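Skusmont Linen and Laundry — Staff Meeting Minutes, 11/26/23

The meeting opened with thanks to the evening crew, who stayed late all last week and were good sports about it. The June minutes were read and accepted with one small fix to the spelling of Loltent.

Folding project. The floor lead gave a nice long update on the Golter folding line. Staff are still teaching it by hand with the gripper tools, one shirt at a time, and T-shirts remain the slow ones, what with the collars and the sleeves. The count stands at 1743 folds, and the next 1000 are to be done by the people who know the work best — our own folders — on paid time.

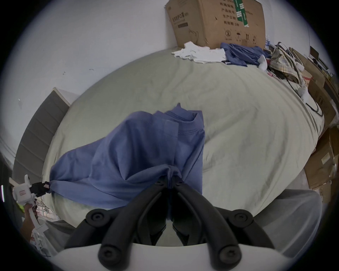
Several folks said their wrists get sore after a long stretch with the grippers, and it was agreed that turns will be kept to 40 minutes, with a proper break after.

Jobs. There was a good deal of honest talk on this. Management repeated that no hours will be cut at the Ilie Street shop when the line starts up. 2 folding posts will become machine-minding posts at the same pay or better, and present staff get first pick. A folder asked for that in writing, and she was warmly seconded. Management will bring a letter to the next meeting.

Still open: who gets called when the line jams on a night shift.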